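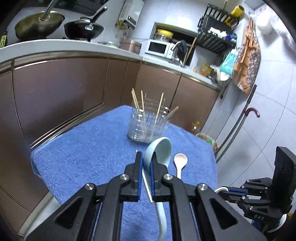

A ceramic spoon, a wooden one, and the chopsticks in their glass

Looking after wooden spoons, chopsticks and other things that live by the cooker

Most kitchens have a pot of sticks and spoons beside the hob, and most of those pots have something nasty at the bottom. Tip yours out and look. Mine produced a film of grey water, a clove and a rubber band.

Washing

Wooden spoons don't go in the dishwasher. You know this, I know this, and we've both done it. One trip won't kill a spoon but a winter of them will turn it furry and pale, and then it splits along the bowl. Hot water, a drop of washing-up liquid, a quick scrub and out again. Don't leave it standing in the sink overnight with the porridge pan.

Chopsticks want the same treatment, only people tend to roll the whole bundle between their palms under the tap and call it done. Do the tips one pair at a time. Lacquered ones scratch, so keep the green scourer away from them.

Drying

Lay everything flat on a towel until it's dry right through, then put it in the pot. Overnight is usually enough, though in November in my kitchen you can make that two nights. If you must dry things upright, put them handle down. A folded bit of kitchen paper in the bottom of the pot helps, provided you change it more often than I do.

Glass holders show the dirt, which I used to count against them. I've come round. The old stoneware one from Raudsepp kept its secrets for years.

Oiling

Food-grade mineral oil, every couple of months or when the wood looks thirsty. Warm the spoon a little on the radiator first, rub the oil in with a rag, leave it for the evening and wipe off what hasn't gone in. Olive oil goes rancid. My neighbour Heino swears by it and his spoons smell like a bicycle shed.

If the surface has gone rough, sand it before oiling. Wet the spoon, let it dry so the fuzz stands up, then go over it lightly with 300 grit. I bought a pack of 50 sheets in a fit of optimism and expect to leave most of them to my heirs.

Smells and stains

Turmeric is permanent. Make peace with it, or keep one spoon for curry. Onion and garlic shift with half a lemon and coarse salt, rinsed off after ten minutes. Boiling the spoon is often recommended – it does work on smells, but it also takes out all the oil you've just put in.

Skewers

Metal ones rust at the point, where you least notice. Wire wool, rinse, dry at once. Store them point down, particularly if you're the sort who reaches into the pot without looking.

When to give up

Cracks, black spots that come back after sanding, or anything that wobbles at the neck. Retired spoons make decent plant labels and very good paint stirrers.

Updated Wednesday, January 12, 2022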